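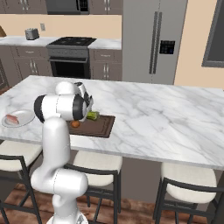
Visit to the Kamaline manipulation lab, Wednesday

The group at Kamaline works on ranking policies in simulation before any arm time is spent on them. Roswitha Kofler took us through the method, and Tekle Negussie ran the jobs.

Each policy gets 25 rollouts per kitchen layout. Object poses on the cutting board are resampled between rollouts, while the counter, stools and appliances stay fixed. Success is scored from object state at the end of the episode. An earlier version scored from rendered views and was dropped after it miscounted small food items near the gripper.

The result they presented covers 382 real trials on the same tasks. Simulated success rates ran higher than real ones throughout, but the order of the policies held except for 2 that swapped places. Mean real success was about 63 percent. Kofler attributes most of the gap to contact friction, which is set once per material and never tuned per object.

Robel Tufa asked about lighting. Negussie has randomized it and saw little change in the ranking. Camera offset mattered more, and a sweep over it was still in the queue when we left at 4 p.m.

The layout files are to be shared with our group in April. Deformable objects are not covered.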